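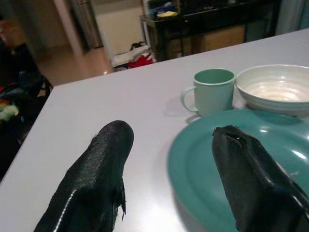
Maltorura School of Applied Technology
Service Robots in the Home, lecture notes
Unit 11: Wear of the finger covering and the dropped object

Please read these notes before the practical. They are based on the Villalba trials, where arms with two-finger grippers handled tableware for several weeks. The arms were supplied by Lalton and the finger coverings by Wudevo. I use the case every year because the fault is small and the consequences were wide.

1. What happened

The task in Villalba was to set and clear a table: plates, mugs, bowls, spoons. In the first weeks the gripper lost an object very seldom, and almost always it was a spoon. Then the log began to show drops of other objects. A mug turned in the grip while it was lifted by the handle. A bowl slid down between the fingers and hit the rim of a plate. At run 1196 a mug fell from the height of the shelf and broke on the floor, and one fragment was found on the other side of the room, under a chair. The work was stopped on the same afternoon.

No person was hurt. The person at the stop button was standing close to the table and wore open shoes, and this fact is written in the report in the same tone as all the others. We will come back to it in section 5.

2. Where the fault was looked for

The first suspicion was on the software, as it often is. The team compared the grip commands of good runs and bad runs and found them equal. Next they suspected the motor of the gripper. The current was normal. Then the camera calibration was repeated, which took one full working day and changed nothing.

Only after this did somebody take the fingers off and put them under a lamp. The covering had chips along the edge, and near the tip a thin piece had come loose and was standing away from the finger. Under the loose piece the surface was smooth.

I ask you to notice the order. The part which touches the object was examined last, although it is the cheapest to examine.

3. Why a torn covering leads to a drop

The gripper holds an object by friction. The largest friction force is the product of the friction coefficient and the normal force with which the finger presses:

F = μ × N (for each finger)

The controller in Villalba set N and assumed μ. The value of μ was measured with new coverings and then stayed in the configuration file. When the covering wears, the true μ becomes smaller, and the file does not know it.

There are two further effects, and students usually forget the second one.

First, the contact area changes its shape. On a flat, healthy finger the pressure is spread over the pad. With a chip at the edge, the object can rest on a ridge and begin to rotate around it. A mug held by its handle is a bad case, for its center of mass is far from the grip.

Second, a loose flap can fold between the finger and the object. The gripper then closes on the flap. The width sensor reports a value which is a little too large, and for a thin object this little amount decides if the grip is counted as successful. In Villalba the program accepted the grip, the arm moved up, the flap slipped out, and the pressure was gone for a moment. For a spoon the moment is enough.
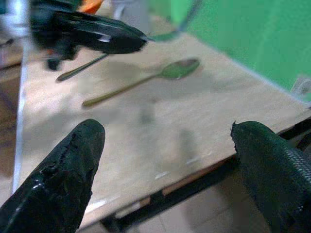 Spoons deserve a separate word. The handle is narrow and lies almost on the table, so the fingertips must come down very near to the surface. If the height is set one or two millimeters too low, the tips rub on the table in each attempt. The investigation concluded that most of the damage at the tips came from here, and that the plates and mugs only suffered from it later. In other words, the object that was dropped first was also the object whose handling wore the fingers.

4. What was changed

The fingers are now inspected before each session and again after every 80 grasps. The inspection is done by eye and by hand, with the arm powered off and the stop button pressed. You pass a fingertip along the edges and the tip, and you look for chips, for lifted pieces and for places which feel polished. A lifted piece must not be cut away and forgotten, and it must not be glued. The covering is replaced. Both fingers are changed together, otherwise the pair has two different values of μ.

The program received a short lift test. After closing, the arm raises the object by 3 centimeters, waits, and reads the width again. If the width has become smaller, the object is put back and the run is marked. The test makes each run slower, and the operators complained about this at the beginning.

The approach height for spoons was corrected, and a contact limit was added in the vertical direction.

5. Safety remarks for our own practical

Closed shoes are required for everybody in the room, also for those who only watch. Ceramic and glass are not to be lifted above the height of the table until the instructor has looked at the fingers.

If an object starts to slip, let it fall. Every year a student reaches for it, and the hand is then between the arm and the table. Press stop first and pick up later, with the brush and not with the hand.

Keep the floor around the table free. Bags and cables are to be put along the wall, and jackets stay outside.

Write down drops at once, with the object, the height and the state of the covering. The log of Villalba had a column "remarks" which was empty for most of the drops, and so the time when the tear began could not be established.

6. To prepare

Take a mug of known mass and compute the smallest N for which two fingers can hold it, first with the value of μ from the data sheet in the course folder and then with half of this value. Compare both results with the force limit of our gripper. Then write one paragraph on whether a higher grip force would have been an acceptable correction in Villalba. Consider the tableware in your answer, and also the covering itself.

The worn fingers from the earlier practicals are kept in the drawer under the tool board. You may take them out and handle them, but please do not mount them.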